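Workshop notebook, Sunday – land boundary mediation, Hullow and Miltero

Started 7.40, kettle on, hall heating not.
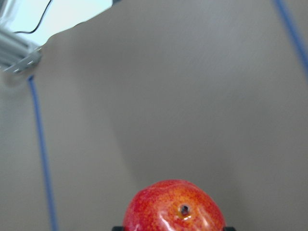 Writing this up while it is fresh, mostly for the two of us who have to run the next session in May and for whoever takes over the map file afterwards. The formal minutes will come from the district office. These are working notes and should not be passed to either side.

Where we had got to before today. Both villages accept that the stream is the boundary as far down as the ford. Below the ford the stream has moved, and there are two lines in use. Hullow works to the old bed, Miltero to the present one. The strip between them is grazing for most of its length, with a few plots of beans and maize at the lower end. The last session broke up over the plots, before anyone had agreed how long the strip is. So I set today up to deal with measurement first and leave use and ownership for later.

Seating. Changed from two facing rows to a loose horseshoe with the map table at the open end. Elders at the two tips, so they were both near the map. Younger members further back. This worked better than the rows, although the Miltero side still moved their chairs closer together after the first break. The benches along the side wall are no good for older people. Ask for more chairs with backs.

Opening. The Hullow chief poured libation and the Miltero chief gave the welcome, as arranged by phone on the evening before. We had one awkward moment when the welcome mentioned "our land below the ford". A few people at the back objected. The chief said he had meant the land of the whole area and carried on. I left it alone. Next time go over the opening words with both palaces beforehand, in person if possible.

Ground rules read out in both languages. Same as last time, with one addition: no photographs of the map until it has been signed. There was a copy going about after the first meeting with a line drawn on it in biro that none of us had put there. It caused two weeks of trouble. All agreed, though it took some time to explain that this covered phones too.

Measurement session, 9.00 to 11.15

We used the Pietrzak sheet as the base. It is the oldest survey either side will look at and the scale is good enough, 1 to 2000. The paper has shrunk a little along one edge. I checked it against the distance between the church corner and the ford marker, and the sheet comes out short. Not by enough to matter for the upper section. For the lower section it does matter, and I have asked the survey office whether they hold a flat copy.

The walking party had gone out on the day before with a tape and poles, four people from each side. Their figure for the strip, from the ford down to the big silk cotton tree, is 148 metres. Both sides had written it down separately and the two notebooks agreed. That is the first number both villages have accepted since we began. I wrote it on the flip chart and left it up all day.

The width is harder. They measured at three places and got three quite different answers, as you would expect with an old stream bed. At the widest point the banks of the old bed have slumped and the two parties chose different edges to measure from. Hullow took the top of the bank, Miltero the foot of it. We talked about this for most of half an hour. In the end they agreed to measure both and record both, and to call them upper edge and lower edge on the map so that neither village's name is attached to either. I would like to keep that habit for all the labels. Change "Hullow line" and "Miltero line" on the working map to "old bed" and "present bed" before anybody sees it again.

Marker posts. Hullow say there were two concrete posts put in by the old council, one at the ford and one lower down. The ford one is there. The lower one could not be found. Miltero say there was only ever one. Left open. It might be worth taking a spade and probing at the place the Hullow people point to, but only with both sides present. The post may have gone when the stream shifted.

Break. Food came late. Rice and stew from the Hanora kitchen, enough for everybody, and the water ran short. Order more next time.

Use of the strip, 12.00 to 2.30

Went round the horseshoe and asked each speaker to say only what their family had used the strip for and when, with no claims about who owned it. I had doubts about this, as it was the part that went wrong last time. It held together better than I had feared. Main points:

Grazing by both villages in the dry months goes back as far as anyone present could remember. No one disputed that.

The plots at the lower end are newer. Hullow families started them. Some Miltero families joined in later, with permission according to Hullow and without needing any according to Miltero.

There was a payment at one time, a small part of the harvest, given to the Hullow palace. Miltero elders say it was a gift at festival time. Hullow elders say it was rent. This is the real disagreement, I think, more than the line itself. If the payment was rent, then the land was Hullow's. If it was a gift, it shows nothing. Neither side has anything on paper.

A woman from the Miltero side said the path through the strip is the only way to the lower water point, and that children had been turned back from it in the last dry season. This had not come up at either of the earlier meetings. Both chiefs looked surprised. The Hullow chief said straight away that no child should be turned back and that he would say so at the palace. I asked if we could write it down as a point agreed today, apart from everything else, and both chiefs said yes. Read it back in both languages and it was thumbprinted before people left for the second break.

Lesson for us: the women had not been asked to speak in turn at the first two sessions. The path should have been on the list from the start. Build it into the plan for May, with a separate hour in the morning if they want one.

The difficult half hour. At 1.50 one of the younger Hullow men said that Miltero people had cut a fence. Shouting from both sides. I stopped the round and we sat without talking for a few minutes, then the two linguists spoke together outside. They came back with a proposal that the fence be kept for the next meeting and that nobody repairs or removes any fence until then. Accepted, not warmly. Two men left and did not come back. I do not know if they were leaving in anger or had a lift to catch. Find out before we send the invitations.

What was agreed

The length of the strip, as measured.

Both edges to be recorded on the map, with neutral names.

The path to the lower water point stays open to everyone.

No new planting on the strip and no fence work before the next session. Crops already in the ground may be harvested by whoever planted them.

What was not agreed

The line below the ford.

Whether there was a second post.

Rent or gift.

The fence.

Money. The fund for this round was 100 for transport and 50 for food, per session. Transport went over again because the Miltero lorry had to make two trips. Food came in just under. I have moved the difference across and written it in the back of the book. If we are to have a longer morning in May the food figure will need to go up, and we should ask now, not the week before.

Things to do

Redraw the working map with the new labels. Mark the two edges in the same colour, different dash. Last time we used red for one side and it was taken as a warning.

Write to the survey office about the flat copy of the sheet.

Ask both palaces separately about the harvest payment. Who carried it, who received it, what was said when it was handed over. There may be older people who could not make the journey and would talk at home. Two of us to go each time, and the same two to both villages.

Type up the path agreement by itself on one page and take it to both chiefs for a proper signature. The thumbprinted sheet is in the green folder.

Book the hall. The school hall would be bigger but it is on the Hullow side of the road and somebody would mention it.

Check the flip chart pens. Three were dry.

Notes on how we ran it

Starting with the tape measure was right. People who had walked the ground together the day before sat more easily with one another, and some of them corrected their own side when a distance was overstated. I would do the same at any other boundary where the ground can be walked.

Interpreting was too fast in the afternoon. I kept speaking before the second language had finished, and at least once an elder answered a question that had only been half put to him. Slow down. Agree a hand signal with the interpreters.

The day was too long. By two o'clock the older people were tired and the younger ones had got restless, and I think the fence business would have gone differently at ten in the morning. Next session to finish by one, even if it means another session after that.

I had planned a closing round where each side said one thing they had heard from the other. Dropped it for lack of time. The chiefs closed the meeting jointly and shook hands, and people stayed talking in the yard until the lorry came back for the second load.

Hall locked 4.20. Key returned to the Hanora kitchen.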